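Hakutbridge to move antibody manufacturing to Grirkham site

Hakutbridge, the biotechnology company that develops antibody treatments for autoimmune and kidney disease, will move its clinical-stage manufacturing to a new building in Grirkham over the coming year, the company told shareholders on Friday.

The move brings cell culture, purification and fill-finish work under one roof for the first time. At present the company grows its cells at its original laboratories and sends the harvested material to two contract manufacturers for the later steps. Both contracts will run to their end dates and will not be renewed.

Hakutbridge said 207 staff will be based at Grirkham once the building is fully in use. Of those, most will transfer from the existing laboratories, which will be kept for early research. Recruitment for the remaining positions, mainly in quality control and process engineering, opens in February.

The Grirkham building was put up as a food ingredients plant and had been vacant for several years. The company took a long lease on it and has spent the time since then refitting the ground floor as clean rooms. Work on the upper floor, which will hold offices and an analytical laboratory, is still under way.

Production at the new site will centre on the company's lead candidate, an antibody given by injection under the skin once a month. It is in a mid-stage trial in adults with an inflammatory kidney condition. The trial has enrolled 389 patients of a planned 422, and the company expects to fill the remaining places before the middle of the year. Patients are followed for 18 months after their first dose, with the main measurement being the change in protein found in the urine.

No results have been released. An independent monitoring board has reviewed the safety data twice and on both occasions recommended that the trial continue without changes to its design.

Supply for the current trial is already made and in storage, so the move will not affect patients who have been enrolled. Material from Grirkham would be used first in a late-stage trial, if the company goes ahead with one. Before that can happen, Hakutbridge will have to show regulators that the antibody produced at the new site matches the antibody made under the old arrangement. That comparison work includes laboratory tests of structure, purity and binding strength, and will take up much of the first year of operation.

The second product in line for the site is at an earlier stage. It is a modified version of the lead antibody intended to last longer in the body, which could allow dosing every three months. The company plans to apply for permission to begin testing it in healthy volunteers once two engineering batches have been completed.

Zindurside, which holds the rights to sell the lead antibody in parts of Asia, has agreed to take its clinical supply from Grirkham as well. Under the revised agreement, Zindurside will pay a share of the equipment costs and will be credited for that amount against future purchases. The companies did not disclose the sum. Zindurside keeps its option to set up its own manufacturing later, but would have to give two years' notice.

The change has been on the cards for some time. Hakutbridge had delays at one of its contract manufacturers two years ago, when a scheduled production slot was given over to another customer and the mid-stage trial started a quarter later than planned. The company's annual report that year listed dependence on outside suppliers as one of its main business risks.

Reaction from shareholders at Friday's meeting was mixed. Several asked why the company was taking on the fixed costs of a plant while it still has no product on the market. The board replied that the yearly cost of running Grirkham would be close to what is now paid to the contractors, and that spare capacity could be leased to other firms. 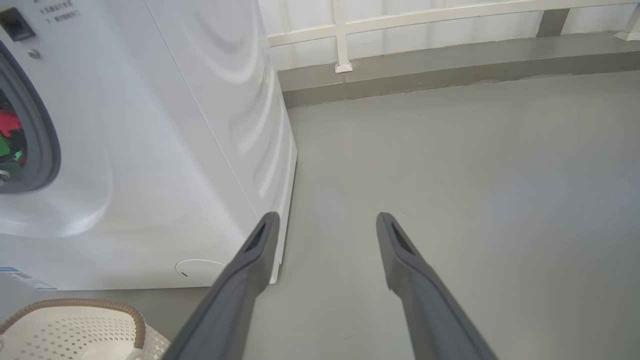 Bae wrote in the comments under the company's notice that the comparison work worried them more than the rent. If the regulator wants more data before it accepts material from the new site, Bae said, the late-stage trial could slip by a year with the whole plant sitting there to be paid for, and shareholders should have been given a figure for that.

The company has not published an estimate for such a delay. In a written answer to a similar question put before the meeting, it said it had held an early discussion with regulators about the comparison plan and had adjusted the number of batches to be tested as a result. It expects a formal response to the plan in the second half of the year.

Hakutbridge has enough cash to fund its operations for the next two years on current spending, according to the shareholder update. That includes the Grirkham fit-out and the rest of the mid-stage trial, but does not include a late-stage trial, which would need either new capital or a partner. The company said it was in talks with more than one possible partner for markets outside Zindurside's territory and would not comment on them further.

The clean rooms at Grirkham are built around single-use equipment, in which cells are grown in sterile plastic liners that are thrown out after each batch. The approach shortens the time needed to clean and recheck equipment between products, and it suits a small company making limited amounts of more than one antibody. It also produces more plastic waste than stainless steel tanks do. Hakutbridge said used liners will be decontaminated on site and sent for energy recovery, and that it is looking at a recycling program offered by one of its suppliers.

Local planning conditions limit truck deliveries to the site to between 7 a.m. and 6 p.m. A neighbourhood group had asked for earlier evening limits when the application went in, and also raised concerns about noise from the ventilation units on the roof. The company has since put up acoustic screens on the side facing the houses — the planning approval required them on two sides — and says the remaining screens will be in place before the units are run overnight.

Staff who do not wish to move have been offered a place in the research group where one is available, or a redundancy payment. A shuttle bus will run between the two sites on working days for the first year, leaving the old laboratories at 7:30 a.m. and returning at 4:15 p.m.

The first engineering batch is due to start once the water purification system has passed its final checks. Engineering batches are used to test equipment and procedures and are not given to patients. Hakutbridge plans to apply for its manufacturing licence when three have been completed, and inspectors would normally visit the site before a decision is made.

The company's next trading update is due after the close of the half-year.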